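Switching to a Smaller Breakfast

May 3, 2024

I stopped eating a big breakfast in February. I'd been meaning to write about it and kept putting it off, mostly because I wasn't sure I'd stick with it. I have, more or less, so here are my notes.

For most of my adult life breakfast was two eggs, two slices of toast with butter, a banana and a large coffee with milk. I never thought of it as a lot of food. It was what my father ate before work and I copied him. The difference is that he loaded trucks and I sit at a desk.

My coworker Harsh Kaushik was tracking his meals over the winter and talked me into doing the same for a week. I used a paper notebook and looked things up at night. One breakfast came to 722 calories. The egg part was fine. The butter and the milk were where it went, along with a spoon of jam I had forgotten I used. I don't want to make too much of that number. I was hungry again by eleven anyway, and that bothered me more.

So I tried a few things.

The first was skipping breakfast completely. I lasted four days. I was short with people in the morning and then ate a large lunch very fast. I know this works for some people. My brother-in-law Maximiliano Carrasco hasn't eaten before noon in years and he's in better shape than anyone in the family. It doesn't work for me.

The second was smoothies. I don't own a good blender and I got tired of cleaning the bad one. The frozen spinach never broke down all the way. Also, they didn't feel like a meal. I would finish one standing up and still be looking around for something to eat.

The third was oatmeal, and that's the one I've kept. I had a low opinion of oatmeal because I'd only ever had the packets. Plain rolled oats are a different food. I make a half cup dry with a cup of water and a pinch of salt, on the stove, low heat. It takes longer than the microwave but it doesn't boil over, and I can make my coffee while it cooks. On top I put whatever fruit is around and a small handful of walnuts. With black coffee it holds me until lunch most days.

Giving up milk in the coffee was harder than giving up the eggs. I did it in steps, a little less each week. The first couple of weeks of drinking it fully black I didn't enjoy it at all. Then I bought a better bag of beans from Karkden, the small roaster over by the post office, and that helped. Their medium roast isn't bitter. It costs more than what I was buying before, but I'm down to one cup a day so it evens out.

I still make eggs on weekends. I don't see a reason to give them up. I just use less butter, and I leave off the second slice of toast unless the bread is fresh. There's a bakery called Quách that does a seeded loaf I like, and when I have that in the house all bets are off.

The other thing that changed is the time. The old breakfast took me 30 minutes from cold pan to clean dishes. Now it's one pot, one bowl and one spoon. I've been using the extra time to walk around the block before I start work. I can't claim I do it every day. When it's raining I read instead.

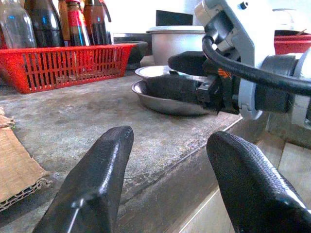

Concrete countertop, stains and all.

I have not lost much weight, in case anyone is wondering. A couple of pounds, and it moves around. I wasn't really after that. What I notice is that I'm not sleepy at ten and I'm not raiding the vending machine at eleven. I used to keep a drawer of granola bars at my desk and I haven't restocked it since the last box ran out.

A few practical notes for anyone who wants to try the same thing. Buy oats in the big cardboard tube, they're much cheaper that way. Salt matters more than sugar. If you make too much, it keeps in the fridge overnight, but add water before you reheat it or you'll get a brick. Soak the pot right away. Dried oatmeal is very hard to scrub off and I've already ruined one sponge.

I tried steel-cut oats too. They taste better, but they take so long that I only bother when I have nowhere to be. Maximiliano says he makes a batch in a rice cooker for his kids and it comes out fine. I don't have a rice cooker, so I can't say.

Next I want to do something about lunch, where I'm still buying a sandwich most days. Harsh brings leftovers and seems happy with them. I'll probably start with soup.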